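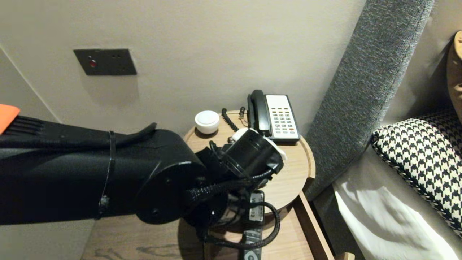

Saarela bedside table, after one winter

I bought the Saarela from Prulline in February, when my old nightstand lost a leg. I paid 145 for it, and 90 more for the matching shelf, which I will review another time when I have used it enough.

Assembly

The box came from the Prorkanholm warehouse with one corner crushed, but the parts inside had no damage. The instructions are only drawings. I made one mistake, I put the lower ring upside down, and I had to take out all the screws again. Please look twice at step four. The small key in the bag is soft, so use your own if you have one.

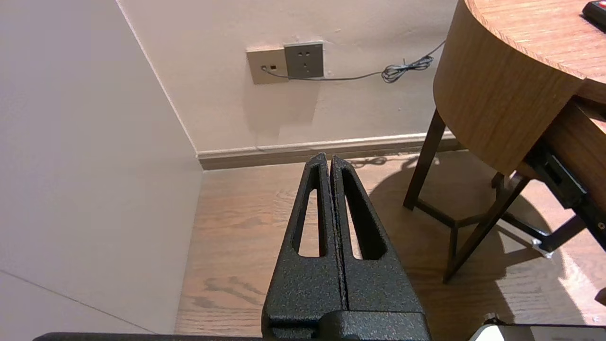
Daily use

My bed is rather low and the table is a good height for it. I can reach my glasses without sitting up. With a full glass of water and three books it does not shake. On an old floor you may need felt pads, and they are not included.

What I like less is the finish. A hot cup left a pale ring in the first week. I rubbed it with oil and it became weaker, but it is still there if you know the place. 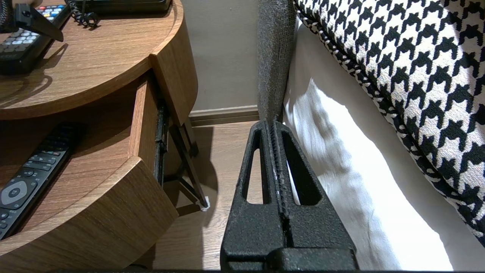
I wrote to Prulline about this and they answered the next morning, very politely, that a coaster is recommended. This should be printed on the box.

I also looked at the Skeletti model for 163. It has a drawer, and the drawer I tried in the shop was sticking. There is a version in solid oak for 400 – too much for a place to put a phone.

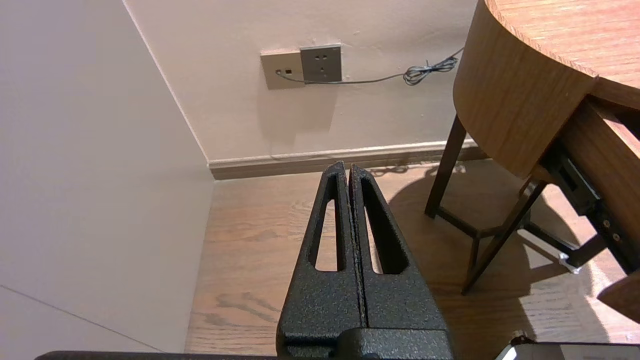
If you need to hide many things, you will miss more storage. For me it is enough, and I would buy it again at this price. Four stars, one less for the ring.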